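How to compare two pairs of handheld grippers on folding clothes

Contents
What you need
Before you start
Step 1: Set up the bed
Step 2: Label everything
Step 3: Set the head camera
Step 4: Warm up with a plain T-shirt
Step 5: Run the trials
Step 6: Score the clips
Reading the results
Common problems
Comments (1)

Published 9/7/25

Handheld grippers let you record a folding task with your own arms and the same jaws that will later go on the robot. Choosing the jaws matters more for cloth than for almost anything else. A pair that picks up mugs and boxes all day can still fail to get hold of a single layer of cotton, and you want to find that out before you have spent a week recording.

This page sets out the test we use at Stevent when a new pair comes in. The two sets compared last time were the Flultovley pair, with long narrow jaws, and the Kusa pair, with shorter and wider ones. The method is the same for any handheld gripper with a trigger. It takes one person an afternoon, plus the scoring.

What you need

Two pairs of grippers, fully charged
A head-mounted camera
A bed, or a table with a sheet over it
A plain cotton T-shirt, a shirt with buttons, a pair of thin trousers and a hand towel
Small stick-on labels and a fine pen
A notebook or spreadsheet
A timer you can start without putting a gripper down

Before you start

Update the firmware on both pairs and then leave it alone until you have finished. We once updated one pair halfway through and had to throw away the first half, as the trigger response had changed.

Check that the jaws close fully. Put a strip of printer paper between them, squeeze the trigger all the way and pull gently. The paper should stay put. If it slides out from one side, the pads are not meeting evenly and need to be reseated. Do this on all four grippers.

Wash and dry the clothes without softener. Softener makes cotton slippery and the effect fades over repeated handling, so your later trials will look better than your early ones.

Step 1: Set up the bed

Use a light sheet if the clothes are dark and a dark sheet if they are light. Spread the sheet and leave the ordinary wrinkles in it. A sheet pulled tight like a drum is easier to work on than anything the robot will meet in a bedroom, and it hides one of the main faults you are looking for, which is the jaws picking up the sheet along with the garment.

Fasten the sheet at the corners or sides so that it does not creep towards you. It does not need to be neat.

Keep spare controllers and base units out of the area where you will be folding. They can stay on the bed as long as your elbows clear them.

Step 2: Label everything

Put a label on the body of each gripper and another on the jaws. The jaws come off, and once they are on the desk you will not be able to tell left from right. Write the pair, the side and the jaw number. Do not rely on remembering it.

Use the same label on the body as in the file name of the recording. If the body says K-L, the file says K-L.

Step 3: Set the head camera

Tilt the camera down until your hands are in view when your elbows are at your sides. Most people set it too high, because they adjust it while looking straight ahead and then bend their neck once they start work.

Record a short clip, reach as far left and right as the task needs, and play it back. Both sets of jaws should stay in view the whole time. It does not matter if the handles go out of view at the bottom.

We record at 60 frames a second. At lower rates the moment when the jaws close on a thin edge gets blurred, and you cannot tell a missed grasp from a slipped one.

Step 4: Warm up with a plain T-shirt

Fold the T-shirt with each pair for a few minutes and do not record any of it. Your hands learn quickly at first, and if you skip this the second pair always looks better than the first.

Use this order of movements, and keep to it for every trial:

Lay the shirt flat with the neck to your left.
Fold the near side to the middle, then the far side over it, so that you have a long strip.
Hold the left end with the left gripper.
Bring the right gripper in above the right end and lower it on to the edge.
Close the right jaws, lift, and carry that end across to the left.
Open both, then press the fold down with the backs of the jaws.

Keep the left jaws closed on the cloth until the right ones have taken hold. If you let go early, the strip slides along the sheet and you end up chasing it.

Step 5: Run the trials

Do 28 folds with each pair, split evenly between the four items. Swap pairs every seven folds so that tiredness is shared between them. Shake the garment out and drop it on the bed before each one, from roughly waist height, and start from however it lands.

Start the timer when the first jaw touches cloth and stop it when both are clear of the finished fold. If a fold takes longer than two minutes, stop, mark it as failed and move on.

Do not help with your fingers. It is tempting to flick a sleeve straight, and it makes the clip useless.

If you drop the garment, carry on from where it fell. Drops are part of the result.

Step 6: Score the clips

Watch each clip once at normal speed and once slowed down. For every fold, write down:

The time taken
The number of grasps tried
The number of grasps that held
Whether the sheet was picked up
Whether the fold was square enough to stack

The last one is a matter of judgement, so have the same person score every clip. We call a fold square if it can be put on a pile without being touched again.

At the end you should have nearly 600 grasps between the two pairs. That is enough to see a clear difference, though a small one may only be luck.

Reading the results

Look at held grasps first and time second. A pair that is slow but holds is usable, as people get faster with it. A pair that slips does not improve much with practice.

In our case the narrow Flultovley jaws were better at finding a single layer, mainly on the T-shirt and the trousers. They were also worse for catching the sheet, because the tips dig in if you come down at a steep angle. The wide Kusa jaws hardly ever caught the sheet and were the better of the two on the towel, but they tended to push thin cotton into a ridge before they closed on it. On the buttoned shirt there was nothing to choose between them.

We kept the Flultovley pair for clothes and moved the Kusa pair to the towels and bedding work. If we could only have had one, it would have been the Flultovley.

Common problems

The cloth bunches in the middle. The two hands are moving towards each other before the right end has been lifted. Lift first, then travel.

The jaws pick up the sheet. Come in at a shallower angle and close more slowly. If it still happens, the pads may be too soft.

The tracking jumps. Check for mirrors and shiny wardrobe doors. Hang a towel over them.

One hand is much worse than the other. Swap the jaws between left and right and repeat a few folds. If the fault moves with the jaws, replace the pads.

Your wrist aches. The weight is mostly in front of the handle on both pairs. Rest between sets, and hold the grip higher up.

The pads wear smooth. Ours were still fine after the full set of trials, but the Bukhari pads we tried on an older gripper were shiny by the end of July and had to be changed. 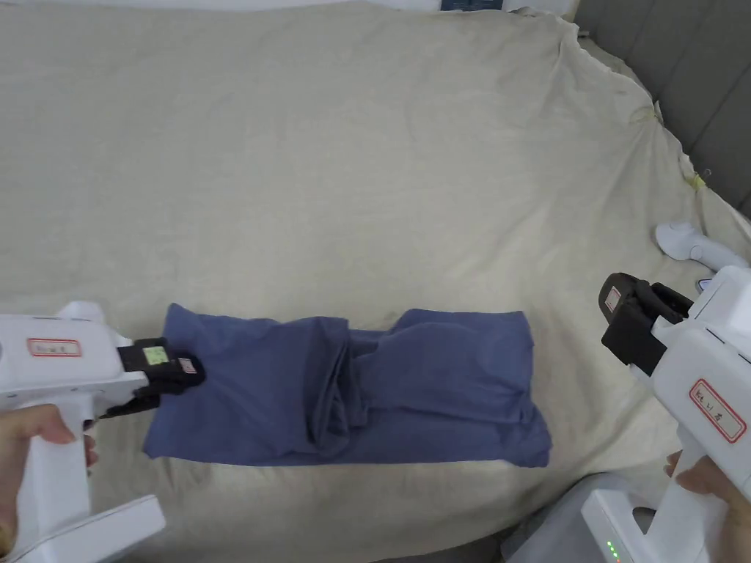
Comments (1)

Pellworm
We did much the same test with the wide jaws and got fewer ridges once we stuck a thin strip of rubber along the bottom edge only, leaving the top pad bare. It cost us a bit on the towel. I would also drop the garment from higher up than waist height, as ours kept landing half folded already and the times came out too kind. Did you score the sleeves separately? Most of our failed grasps were on the cuffs.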